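Newsroom > Products > Simulation > Bollel releases Prallau home training kit

Print this page | E-mail this page

BOLLEL RELEASES PRALLAU HOME TRAINING KIT FOR ROBOT DEVELOPERS

January 2019

Bollel today released Prallau, a simulated home in which developers can train and test household robots before moving to hardware. The kit includes a kitchen with white countertops and wood-grain cabinets, stocked with bottles and utensils.

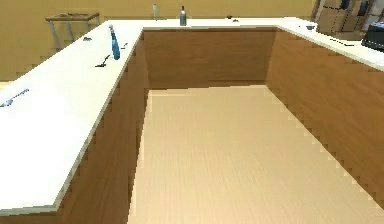
Lucero, which tried the kit before release, said that setup took its team 2 days and that it would like more control over how heavy each object is. Bollel plans to add weight settings in June.

Prallau ships with 325 household objects and 3746 starting layouts. Developers can write their own tasks, such as clearing a table, or use the ones supplied. Tabletop layouts mix food, dishes and personal items, including a bag, so that a robot has to sort what belongs in the kitchen from what does not.
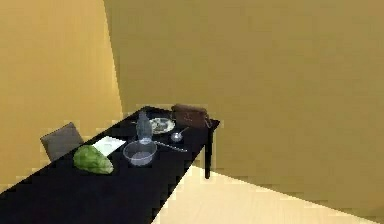

Navigation and Licensing

Routes through the home can be planned and tested separately from handling tasks. The kitchen has open floor between its counters and the wall, with a small trash bin at the far end. 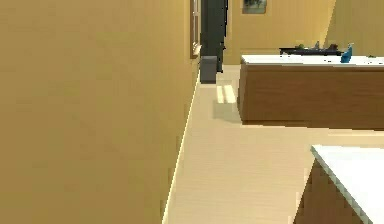
Route tests can be repeated from the same starting point or from a new one each time. Results are saved as plain text files.

Prallau is sold under 3 license types: classroom, single developer and company. It is available from Bollel and from its distributor, Bavton.

Print | E-mail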